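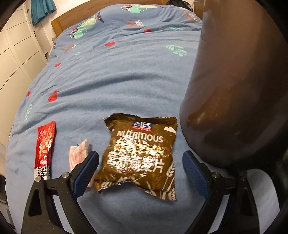
Frerichs, September

Bedroom pickup task: questions from collectors

Put together fast from the Thursday call and the inbox. Will get longer. If your question isn't in here, ask Sheyla Sánchez (scheduling, payment, homes) or Güven Akgül (gripper, uploads, anything that beeps).

What am I recording, exactly?

Short pickups with the hand gripper. One object, one grasp, one place. Snack packets on a bed for this round. Start with the jaws open, go in, close, lift, move, set down, open again. That's one example. Stop the recording, reset, go again.

How many per home?

100 good ones. Not 100 attempts. Most people need over 122 attempts to get there the first time, so don't book a short visit.

Does it have to be a bed?

For this round yes. We already have plenty of tables from the Zumeck round and the model got very comfortable with flat hard surfaces. A duvet gives under the packet and it wrinkles. We want that.

Should I smooth the duvet first?

No. Leave it how you find it. Don't mess it up on purpose either. Between examples you can pull it straight if it's bunched so badly the packets slide off, otherwise leave it alone.

Patterned bedding ok?

Yes, good even. Apples, cartoons, leaves, lettering, all fine. The model needs to learn that a printed apple is not a thing to pick up. Plain bedding is fine too. Please don't swap someone's bedding to get a pattern.

Which packets can I use?

Foil bags, small sachets, narrow snack packets. Mix sizes. Any language on the label. Crumpled is fine. Sealed only — we had crumbs in a linkage last month and Güven spent his evening with a toothbrush.

One packet out or several?

Two or more on the bed, close together but not stacked. Only pick up the one named on your task card. Leave the others where they are. If you nudge a neighbor on the way in, keep recording, that's a usable example.

How wide do I open the jaws?

Wide enough to clear both sides of the packet. For a big foil bag that is nearly all the way. Then close slow. If you snap it shut the bag jumps and the tracking loses it.

Where on the bag should I grab?

Across the body, both finger pads touching. Not by the serrated edge at the top. It works about half the time and looks great on video and then the model tries it on everything.

The foil is glaring. Stop or carry on?

Carry on. Real bedrooms have ceiling lights. Only stop if the whole view washes out and you can't tell what your looking at.

I missed the grasp. Delete it?

Don't delete anything! Press the side button twice to tag it as a miss and go on to the next. Misses go in their own pile and we do use them. What we can't use is a miss tagged as good. Found 9 of those in the last batch, all from the same afternoon.

Can I try again inside the same recording?

Once. Miss, back off, second go, fine, tag it "retry." After the second miss stop the recording.

What about the rest of the room?

Furniture in view is ok. Chairs, curtains, wardrobes, headboard, bags, whatever lives there. People are not ok, and neither are family photos, mail, prescriptions or screens. Look round the room before you start and ask the resident to move those. Don't move them yourself.

Something big and close is blurring one side of the view. Problem?

Not if you can still see both jaws and the packet. If it covers either jaw, shift your feet and restart.

Which hand?

Whichever you like, but stay with it for the whole visit and put it on the card. Changing hands halfway makes a mess of the wrist angles.

My arm is tired.

Take a break. Tired arms give shaky approaches, and shaky approaches get rejected in review, so you end up doing them over. Ten minutes, drink something.

The finger pads feel slick.

Wipe with the dry cloth in the case. No spray, no hand sanitizer. If a pad is lifting at a corner, stop and message Güven, he'll send a pair.

Screws loose at the pivots?

Check before each visit, takes a minute. Finger tight is not tight. Use the small key in the lid. If the jaws feel floppy after that, do not record with it.

How do I upload?

Through Pistia, same evening, on wifi. Leave the app open until the bar goes green. Do not rename the folders. Someone renamed theirs "bedroom nice one" and 604 examples sat unmatched until Sheyla tracked down the card.

Upload stuck partway?

Close the app, reopen, it picks up where it left off. Stuck twice, leave it overnight on the charger. Still stuck in the morning, write to Güven with the visit number.

When do I get paid?

When the visit passes review, usually the week after. You get paid for the visit, misses included. Vasier shows on the payment slip, same people, don't worry.

Can I keep the snacks?

Yes. After the upload has gone thru, please, in case we need a reshoot with the same packets.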